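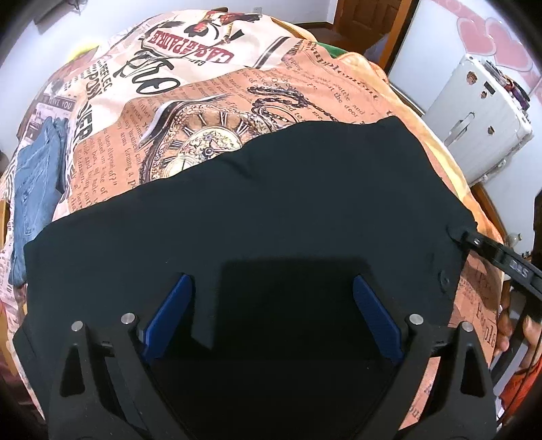 The Ullau blanket is a full-size bed cover with an old newspaper print, sold by Liseron in the peach, cream and brown colorway. The print runs all over, in columns and headings that face different ways, so there is no right way up and you can put it on the bed from either side. Among the columns there is a rooster in red and black over a banner, some large black script, and a small "I LOVE YOU" caption over a panel that looks like a photo. A black garment laid flat on it shows up clearly against the peach and cream, and plenty of people use the blanket as a folding surface on laundry day.

Size and weight
The Ullau comes in two sizes, Double and King. The Double covers the top of a standard full mattress and hangs a little way down each side. The King is wider but the same length. If you like a blanket that reaches the floor, neither one will do that, and you should look at the Brunton throwover instead. It is a light to medium weight. Most customers use it alone in spring and over a duvet from November on.

Fabric
Polyester fleece, 100 percent, printed on the face. The back is plain cream. The edges are turned and stitched all the way around with matching thread. The pile is short, so lint and pet hair brush off with a dry hand or a roller. Black clothes can pick up a few light fibers when the blanket is new. Wash it once before first use and this mostly stops.

About the print
The pattern is made up of pieces in the style of old European papers. The headings are there for looks and the columns don't make up a real newspaper. Each blanket is cut from a long roll, so the position of the rooster and the other pictures changes from one to the next. We can't pick out a blanket with a certain picture in the center. Colors are soft to begin with, and the brown areas fade a little slower than the peach.

Washing
Machine wash cold on a gentle cycle, by itself or with other light colors. No bleach and no fabric softener. Hang it up or tumble dry on low. Do not iron the printed side. Small creases from the packet drop out after a night or two on the bed - a cool iron on the back will deal with any that stay.

Matching pieces
Pillow covers in the same print are listed under Plekosier, our cushion range. They are sold in pairs with a zip on the short side. The peach in the covers is slightly warmer than in the blanket because the fabric is a cotton blend. If you need an exact match, ask for a swatch first.

Customer note
"I bought the King for the spare room and ended up moving it to ours. It has been through the wash more times than I can count and the stitching is still fine. The lettering is a bit fainter than it was. I lay sweaters out on it to fold and they don't slide around." - Shona McPhee

Ordering
Item number 83. Made in one run of 1000, and we do not have a date for another. Blankets ship folded in a clear zip bag. Returns are accepted if the blanket is unwashed and still has its tag. Swatches are free, one per household, and go out by regular mail.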